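Part 5: Pens in the cup

Welcome to the fun bit! By now you've got your arms bolted down, Zerkix is talking to them and you've stopped jumping every time a joint clicks. I use this job to check every build before anything fancier, and Terence Horrocks at the Stevari workshop does the same on his.

You'll need a paper cup, two black markers and a clear white table.
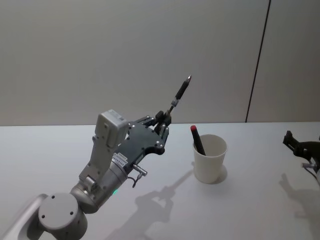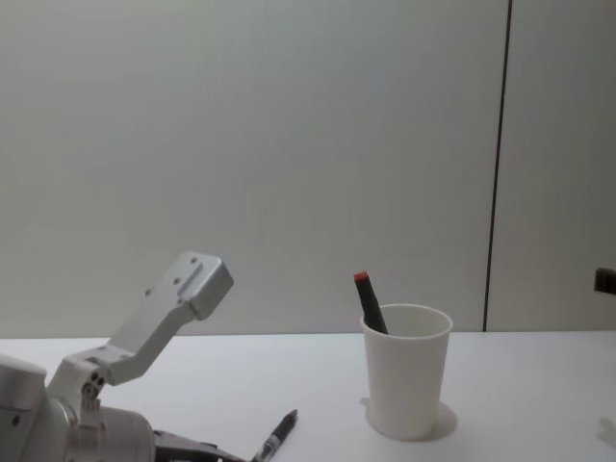
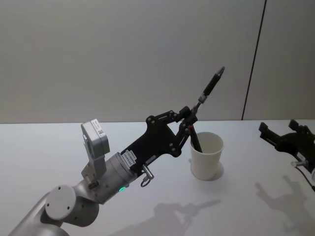 1. Open Zerkix and load the file called pen_cup. Leave the speed at 100 for now (the scale goes up to 1,000, and no, please don't).

2. Home the left arm first, then the right. Keep your hands off the table while they move.

3. Put your cup down and press Find. If the cup's position jumps about on the screen, turn the lamp a bit and press Find again.

4. Offer the marker up to the left gripper and press Close. I set my grip to 698, which holds a fat marker without squeaking. Yours will want something near that, so go up in fives.

5. Press Step, and keep pressing, one move at a time, until the marker is over the cup. Then press Open.

CAUTION: fingers out of the gripper before you press Close! It's stronger than it looks, and I've got the bruise to prove it.

Note: a paper cup tips over very easily. Irena Adamczyk drops a few washers in the bottom of hers, and I've pinched the idea.

Note: if you're on the older Kurek board, Step is called Nudge. Same button, same place.

Once you've had five clean drops in a row, save the file under a new name and go on to Part 6, where we get the right arm to join in.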